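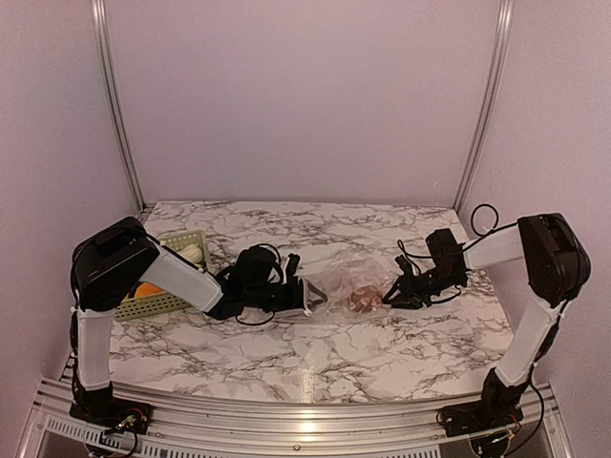 Packing table, Bay 2. Clear bag and pinkish-red item on the marble-pattern top.

PACKING TABLE AND BAG CHECK
Vikgate site, small goods room
Checked by: Ilaria Guerra
Reviewed by: Thabiso Du Plessis
Month: January
Start time: 7:40 a.m.

Mark each line OK, FIX or N/A. Write a comment for every FIX. A line left blank counts as not checked and the sheet comes back to you.

1. TABLETOP

1.1 Surface wiped down before first use: OK
1.2 No chips or raised spots that could snag film: OK
Comment: Ran a bare hand over the whole top, then a scrap of film. The veining makes small marks hard to find by eye, so please keep doing it by hand.
1.3 No old tape, labels or glue: FIX
Comment: Bit of label glue near the back edge. Came off with the plastic scraper. Do not use the metal one on this top.
1.4 Table does not rock when leaned on: OK
1.5 Front edge clean and free of burrs: OK

2. BAGS AND FILM

2.1 Correct bag for the item (clear, unprinted): OK
2.2 Bag stock stored off the floor and covered: OK
Comment: 229 bags left in the open carton by the tally card. Reorder level is 60, so no action.
2.3 Seams hold when pulled by hand: OK
Comment: Pulled a few from the top of the carton and a few from the bottom.
2.4 Crumpled bags flattened before sealing: FIX
Comment: A wrinkled bag traps air and the seal goes in crooked. Flatten from the closed end toward the mouth. Ilaria has asked for this on the last two sheets.
2.5 Suffocation warning on the outer carton: OK
2.6 Torn bags go in the film bin, not general trash: OK

3. ITEM BEING PACKED

3.1 Item clean and dry before it goes in the bag: OK
3.2 Item matches the job card: OK
Comment: Job card 41, Lornness order. Color on the card says "rose." The item looks more reddish to me but it agrees with the sample on the shelf. T.D.P. to ask Lornness if they want the wording changed.
3.3 Light markings on the item match the sample: OK
3.4 Item sits fully inside the film, nothing poking through: OK
Comment: Checked on finished packs from the outgoing tray.
3.5 No loose parts left on the table between items: OK

4. CABLES AND POWER AT THE TABLE

4.1 Cables not pinched or pulled tight: OK
4.2 Cables hanging low kept clear of the film: FIX
Comment: Film catches on anything that hangs near the tabletop. Tie up the slack where there is any to tie, and leave enough for full reach.
4.3 Small wires and connectors pushed fully home: OK
4.4 Power light showing before start: OK
4.5 Cable coming off the front secured so no one trips: N/A
Comment: No walkway on that side at present. If the Yilma racking moves, this line applies again.

5. AROUND THE TABLE

5.1 Floor swept, no film scraps underfoot: FIX
Comment: Scraps by the door. Slippery on the painted part of the floor. Swept during the check.
5.2 Lighting good enough to see clear film on a pale top: OK
Comment: Just. The tube nearest the door is getting dim. Replace it when the next order of tubes comes in.
5.3 Scissors and knives back on the board: OK
5.4 First aid box sealed and in date: OK
5.5 Stop button reachable from the operator's side: OK

ACTIONS

- Flatten bags before sealing. All packers, from next shift.
- Tie up low cable slack. T. Du Plessis, before noon.
- Query color wording on job card 41. T. Du Plessis.
- Second plastic scraper for Bay 2. I. Guerra to order from Flikside.

REVIEWER'S NOTES

Agree with all of the above. On 2.4, I would like the next check done halfway through a run as well as at the start, when people have got into their own habits. On 4.2, ties must be the reusable kind. We cut through a cable jacket last year taking off the other sort. T.D.P.

Finish time: 8:25 a.m.
Table released for use: YES

Related items
Heat sealer daily check
Film and bag storage: what goes where
Bay 2 cleaning schedule
Job card color names, Lornness
How to report a damaged cable
Yilma racking inspection sheet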